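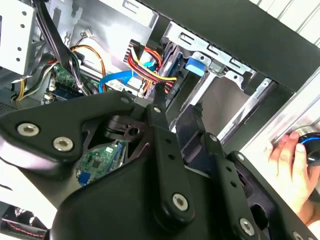
Inside a desktop case at the Candport repair workshop, with the side panel off and the cables still in place.

The workshop in Candport takes in old desktop computers from offices and schools, strips them, cleans them and puts the good parts back to use. Its owner has been doing this for 13 years, the last 5 of them in a unit behind the bus depot. We spoke over two mugs of tea at the end of the counter, between phone calls.

I asked first what people get wrong about the inside of a computer.

"They think it's delicate," the owner said. "Some of it is. The case isn't. A drive cage is a metal box with holes in it. You can lean on that. What you want to be careful with is the connectors. The little white ones break at the clip if you pull them by the wire, and people always pull them by the wire."

Most of the work, by the owner's account, is cables. A machine that has been in an office for years has usually been opened by several different people, and each of them has pushed the cables somewhere to get them out of the way.

"You get a thick bunch of black ones, tied together, that's been bent round whatever was nearest. Then you've got your yellow ones and your greys looping about lower down. Then one orange cable going right across the middle of everything. You can follow that one by eye, so I like an orange cable. The black ones you have to follow with your fingers."

The order of work does not change much from one machine to the next. The side panel comes off and goes under the bench with its screws in a jar lid. The dust is brushed out. After that the owner looks at the case for a few minutes without touching it.

"I used to start pulling things out straight away. Then I'd have a plug in my hand and no idea where it lived. Now I look first, and I put a bit of masking tape on anything I'm not sure of. I write on the tape. 'Front, left.' 'Fan.' It doesn't need to be clever."

Drives come out next and are wiped in the back room. Customers ask about this more than about anything else. The workshop gives a signed sheet for every drive, and any that can't be wiped are drilled. In August a firm of surveyors brought in 70 machines when it moved out of its building, and the drives alone took 9 days.

"That was the whole shelf, the floor under the shelf and half of my car," the owner said. "They were all meant to be the same model. They weren't. You'd open one and the cage was on one side, open the next and it was somewhere else."

The parts that pass their tests are sorted into crates. The cases that are still square and have all their feet are kept whole. The workshop used to sell them on through a dealer called Skovico, but these days most go to Fokness, a training centre across the river where adults on an evening course build a working computer and take it home.

I asked whether a learner could manage the job without help.

"If they can put up a shelf, yes. The main thing is light. People work in a dark corner with a torch in their teeth. Get a lamp on an arm and put it where it shines down into the case. The walls inside are pale in a lot of these, so once the light's in, you can see what you've got."

And tools?

"One decent cross-head screwdriver. A soft brush. Side cutters for the cable ties, and keep the points away from the cables. That's about it. I've got a drawer full of other things and I couldn't tell you what half of them are for."

Putting the cables back is the part the owner enjoys. Everything is routed along the wall of the case where there is room for it and tied again, loosely, so that the next person can get at it. Connectors that aren't needed are left hanging where they can be reached.

"I don't cut off spare ones. Somebody might want to add a drive. It costs nothing to leave it."

The next job is a batch from Sæther, a boatyard office down the coast, where the machines have spent years next to an open door. The owner expects rust on the screws and salt on everything else.

The workshop takes machines in on weekday mornings. Ring first if you have more than a carload, and bring the power leads if you still have them.

December 15, 2020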